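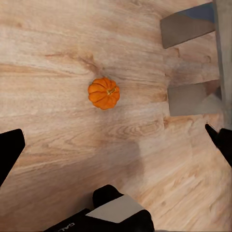
Kustberg soup is a thick soup of squash, barley and smoked fish, eaten mainly in the harbour town of Kustberg and in the villages of the Ketham valley behind it. It is sold in cafés, from stalls and at the back doors of several bakeries, and is the subject of more local argument than its ingredients would seem to deserve. The traditional base is a small orange pumpkin with deep ribs, of the sort seen here from above on pale wooden boards, although many kitchens now use whatever squash is cheapest. Purists hold that the ribs make the vegetable harder to peel and therefore better. The soup is served in a straight-sided bowl with rye bread, and is usually too hot to eat for the first part of any visit.

Origins

The soup's early history is poorly recorded, which has not held anyone back. The town's preferred account credits a ship's cook named Berchtold, who is said to have run out of potatoes one January and emptied the rest of the hold into a single pot. No ship's papers mention him. A rival account, popular in Ketham, has the dish carried down to the coast by farm workers, who added the fish on arrival out of politeness.

The first firm evidence is a café bill listing "yellow soup, with fish" and, on the next line, "yellow soup, without", at the same price. Both sides regard this as proof.

Preparation

The squash is peeled, cut up and stewed slowly with onion, butter and a little caraway. Barley is boiled separately and added once the squash has broken down. Smoked haddock is the usual fish and goes in last, off the heat, under a lid. Mackerel is used in some homes and described in others as a mistake.

Cream is a matter of dispute. Harbour cooks leave it out, while valley cooks add it at the table from a jug, so that the diner may share the blame. Ready-made versions tend to include cream, sugar and a quantity of turmeric that would have puzzled Berchtold, had he existed.

The Jurkonance

The best-known place to eat the soup is the Jurkonance, a café on the fish quay with 14 seats and a door that opens inwards on to two of them. It has been run for 12 years by Sudheer Lobo, who bought it intending to sell curry and still does so at weekends. His version uses brown mustard seed in place of caraway. This was denounced in the local paper over four successive letters pages, after which the café had to start taking bookings.

On its busiest recorded day the Jurkonance sold 230 bowls, a figure chalked above the counter and not open to discussion. The handwriting has been renewed at least once.

Serving customs

Bread is torn and never cut. Asking for pepper is allowed, though the mill may take some time to arrive. In the older cafés a second helping is offered free of charge but in a noticeably smaller bowl, a custom explained locally as thrift and by visitors in other terms.

The soup is rarely eaten in summer. Several cafés keep it on the menu regardless and, when it is ordered, suggest the sandwich.

Variants

Ketham soup replaces the fish with ham and is otherwise identical, a remark best avoided in Ketham. A thin version strained through a cloth is given to invalids, few of whom ask for it twice. There is also a cold version, served in a glass at one hotel.

See also: Barley broth; Smoked haddock; Regional soups

Page last edited 8/8/23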